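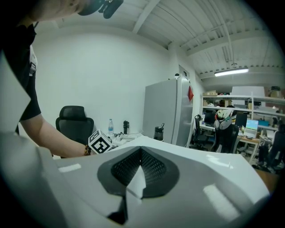 Quick notes on recording demos with the hand-held grippers. Written fast, Wednesday, May 14, 2025, between sessions – fix it if something's wrong. Assumes you've got a login on the Panix box and have had the safety talk.

## Before you start

- Batteries charged. Both grippers, even if you're only using one.
- Lens wiped. Dry cloth, no spray.
- Free space on the card. A full session eats more than you think.
- Sleeves up, long hair back. Anything dangling ends up in the training data.
- Phone on silent and away from the work area.

Markers: check the cube faces. Corners peeling, smudges, tape over the print – swap it. Don't try to fix a marker with a pen. Spares are in the Hellwig drawer, second one down.

## Calibrate

Every session. Yes, even if the last person just did it.

1. Power on the gripper, wait for the steady light.
2. Open and close the fingers all the way, 2 times, slow.
3. Hold the marker cube in view and turn it so the camera gets more than one face.
4. Sweep the room. Slow arc left, slow arc right, a bit of up and down. The tracker wants stuff to lock onto – shelves, desks, chairs, ceiling beams are all good. A blank wall is bad.
5. Run `forness check`. Green, go on. Yellow, redo step 4. Red, restart the gripper and start over.

If it stays red after a restart write it in the log and take the other unit. Don't spend an hour on it.

## Recording an episode

One episode = one task, start to finish. Short ones are fine.

- Start with hands still. Count to two in your head, then move.
- Talk if you want, audio gets dropped.
- Move at about half your normal speed. Smooth beats fast.
- Keep the fingers pointed at the thing you're working on. If you look away with the gripper the model looks away too.
- Grab, pause a beat, lift. Same for letting go. Those pauses make the labeling much easier.
- Finish with hands still again, then press stop.

Dropped it? Keep going, pick it up, finish the task. Recoveries are useful, we don't have enough of them. Tag it `recovery` after. Only throw an episode out if tracking was lost, you got interrupted, or you did the wrong task.

Do NOT tidy up between episodes. We want clutter. Papers, cables, bottles, whatever is on the desk – leave it, shove it around a little, move the target object somewhere else. The November set was all recorded on a clean table and the policy fell apart the moment somebody put a mug down.

Change something every few episodes:

- where the object starts
- which side you come in from
- standing or sitting
- lights, if you can do it without annoying everybody

## Naming

`task_initials_number`, lower case, no spaces. So `cupmove_rg_79`. Don't reuse a number even if you deleted the episode, the sync script gets confused and keeps the old one.

## Upload

Plug in the card, then:

 forness pull --card
 forness trim
 forness push sunevside

Trim cuts the still bits at both ends. Look at a couple of clips before you push. Things to catch:

- fingers out of view for most of the clip
- picture blown out from a ceiling light
- trajectory that jumps (plot it, you'll see a spike)
- wrong task tag, this is the big one

Jumps are almost always from moving too quick or covering the camera with your other hand. Rerecord, don't smooth it. Smoothed spikes look fine in the plot and teach the model garbage.

Don't pull the card untill the push says done. The progress bar lies, wait for the actual word.

## How many

Target for Sunevside is 3000 good episodes across all tasks. Good means passed review, not just recorded. Take breaks – your wrist gets tired before you notice, and the demos get sloppy way before that. If your grabs start missing, stop for the day.

## Common problems

**Gripper width reads zero.** Finger marker is blocked or dirty. Wipe, reopen, recheck.

**Tracking lost right at the start.** You were to close to a wall. Step back, sweep again.

**Push hangs.** Wired network only. The wifi is no good for this.

**Task list looks out of date.** Probably is. Ask Reinhold Grube, he has the current sheet, and he'll want to know which tasks are short anyway.

Still to write: two-handed tasks, and what to do about shiny objects. For now skip anything mirrored and put it in the log.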